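I finished the last of my Trillik cleansing balm on Tuesday, so I can finally say something useful about it. I don't like reviewing anything after a week. My skin takes its time deciding what it thinks, and a first impression is mostly about the smell.

The balm comes in a 100 ml tub and lasted me around 2 months, using it every evening and skipping the mornings. You scoop out a bit, warm it up in your hands and rub it over a dry face. It takes off mascara without much effort. The waterproof kind needs a second go. It rinses off fairly well with warm water, but I still followed it with the Flenen gel wash because I don't like any film left behind.

My skin is dry on the cheeks and oily everywhere else, and most balms give me small bumps along the jaw. I had two in the first week and none after that — I can't say for sure the balm caused them.

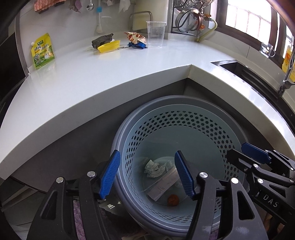 The kitchen bin, with its blue liner basket.

The Flenen gel is fine. It foams a little, has almost no scent and doesn't sting my eyes. I wouldn't use it alone on a day with heavy makeup, but as a second step it does the job. The pump gets stuck when the bottle is nearly empty, so I take the top off and pour.

For the next tub I'm switching to the Maglaya version, mainly to compare. It's a softer texture and comes with a spatula, which I will lose. A few of you asked about the Rerkis oil too. I tried it last July and it was too heavy for me, though it might suit someone with dry skin all over.

Would I buy the Trillik again? Yes, probably in winter. In summer I wear less makeup and the gel is enough — I'll post about the Maglaya one when I've used at least half of it.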